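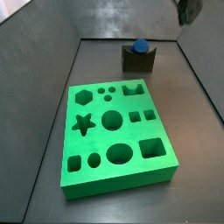 Fig. 1. The foam tray, final version, on the floor of the test box.

Shape-Sorted Foam Storage for Small Workshop Parts
Final report, Product Design Project 2

Summary

This project set out to make a tray that tells you where things go without using any words. The result is a block of green foam with thirteen recesses in it. It was tried out on fellow students in the Ngui building, most of whom put things back in the right place most of the time, a higher standard than the one currently kept by the drawers in that building. The report covers the choice of material, the layout, three attempts at cutting it, and a short user trial. The section on costs is brief and a little painful.

1. Background

The shared workshop keeps its small parts in a chest of drawers labelled in four different kinds of handwriting. The drawer marked "washers" contains springs. The drawer marked "springs" does not open. Our first survey of the workshop, done on a quiet Thursday, suggested that people will happily spend ten minutes hunting for a part but will not spend ten seconds putting one away.

Foam inserts are an old answer to this. Tool chests and camera cases use them, and the idea is always the same: if an object has its own hole, an empty hole is a complaint. We wanted to know whether this still works when the holes are plain geometric shapes and the user has had no instructions at all.

2. Brief

The tray had to hold a set of test blocks in simple shapes, stand on a flat surface without sliding about, survive being handled by first years, and cost less than the project allowance. It also had to be made with equipment we were allowed to use without supervision. This last condition ruled out most of the interesting equipment.

3. Material

We compared three foams. The first was a soft grey packing foam from the recycling cage, free of charge and worth it. It tore at every internal corner. The second was a stiff white sheet that cut beautifully and shed crumbs onto everything for a week. The third was a dense green foam from Rolteck, sold in blocks, and this is what the final tray is made from.

We would like to claim that the green was chosen for contrast. It was the colour they had in stock. It does do the job, though: the inside of each recess falls into shadow and reads as a much darker green than the flat top, so the outlines are easy to pick out from standing height. We have left this in the report as a finding.

4. Layout

The shapes sit in roughly three rows. We tried a strict grid on paper first and it wasted a lot of foam, so the rows wander a little to suit the sizes of their tenants.

The back row has the hexagon at one end and the arch at the other, with three small round holes grouped in a triangle between them. Those three were drawn in a straight line until the second version, when it was pointed out to us that they looked like a plug socket waiting to be sued. The star went on the left of the middle row, where there was enough foam on all sides to protect the points. The large square and the large round hole are both in the front row, closest to the user, on the theory that the biggest pieces get picked up first. The trial did not support this theory. People picked up the star first.

Repeating a shape at different sizes was deliberate. There are round holes in small, medium and large, and squares in small and large, so that the user has to judge size as well as outline. The oval and the small rounded rectangle were put beside each other for the same reason, and caused most of the swearing.

5. Making the tray

Version one was cut by hand with a craft knife and a paper template. The circles came out as a kind of potato. We learned that foam moves away from a blade when pushed, which in hindsight everybody in the workshop already knew and had been enjoying.

Version two used a hot wire cutter. The edges were much cleaner but the wire has to enter from somewhere, so every recess came with a slit leading to it, and the tray had the look of a badly planned one-way system. It also smelled.

For version three we sent the drawing to Zavville, a small cutting service, and got back what you see in Figure 1. The edges of the hexagon are crisp, the walls are straight, and the star kept all five of its points. We felt some shame at paying for the best part of our own project. The marking scheme gives credit for "appropriate use of outside suppliers" and we refer the reader to it.

6. User trial

We asked 50 students to empty the tray, wait, and then put everything back. They were told nothing else. One asked if it was a personality test.

The hexagon and the star went back correctly every time. The arch caused a pause in nearly every session, as people tried it upside down first, and then looked round to see if anyone had noticed. The two small squares sit side by side and take the same block, so no mistake was possible there, yet several people swapped the blocks over and back again before they were satisfied.

Errors were almost all to do with size. The medium round block will sit in the large round hole quite happily, and a tired person will leave it there. The large round block is then left over, and the tired person puts it on the bench and walks away. We recognise the behaviour from the drawers.

7. Costs

The allowance was 500 in workshop credits. The Rolteck blocks used up less than half of it, including the two we ruined. Cutting took nearly all the rest. A quote from Droro for moulding the tray properly came to 2,369, which we have included in the appendix for entertainment.

8. What we would change

The difference between the medium and large circles should be bigger, or the medium hole should be shallower, so that a block in the wrong place looks wrong. Finger notches would help. At the moment a block that fits well also comes out badly, and the usual method is to turn the whole tray over, which rather defeats the object of sorting anything.

We would also move the oval away from the rounded rectangle. We were proud of that pairing in June and are less proud of it now.

The tray is stored in the workshop, in the drawer marked "washers".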